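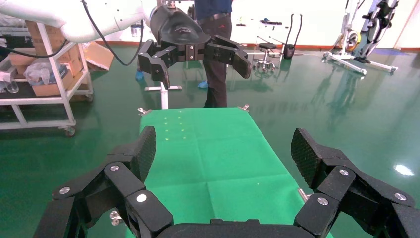
Two robotic hands at a cloth-covered table, with a person standing behind it.

Lurkano adopts safety rules for shared robot work

January 21, 2020 – Lurkano has adopted a code of practice for staff who work near robot arms. The code has 63 clauses and takes effect in July. It sets speed limits for arms in shared rooms, requires a written check of each gripper before use and calls for two trained staff members at every session.

"The rules put existing practice in writing," said Nermina Mladenović, head of safety. Comments on the draft came from Stuvby and Zultano – almost all were accepted.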